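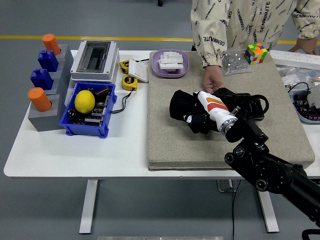

Forlow Wallet 3

The Forlow Wallet 3 is a small hardware wallet for people who want to keep their own coins and don't fancy leaving them on an exchange. It holds Bitcoin and 148 other currencies, and we've been using one every day since it came out (it's lovely!).

Setting it up is quick. You plug it in, choose a PIN, and write down your recovery words on the card in the box. Your private keys stay on the device, and every payment has to be approved with a press of the side button, so you always get a chance to check the address first. The screen is bigger than the one on the Wallet 2 and shows a whole Bitcoin address without scrolling – such a relief if you've ever squinted at one going past four letters at a time.

It works with the free Plosis desktop app on Windows, Mac and Linux. Phone support is due in June, starting with Android. If you already have a Wallet 2, you can restore from your old recovery words and your balances will show up after the first sync, which can take a while on a slow connection.

In the box: wallet, USB cable, two recovery cards, neck cord, printed quick start guide.

Colours: black, slate, and a very cheerful orange.

The Marnura leather sleeve fits too, though it's a snug squeeze with the cord attached. Please keep your recovery card somewhere separate from the wallet, and never type the words into a website.

Page updated March 9, 2019

148 shares | 3 comments

Related items
Forlow Wallet 2 (refurbished)
Marnura leather sleeve
Nkosi steel recovery plate
Plosis app: getting started
Spare USB cable, short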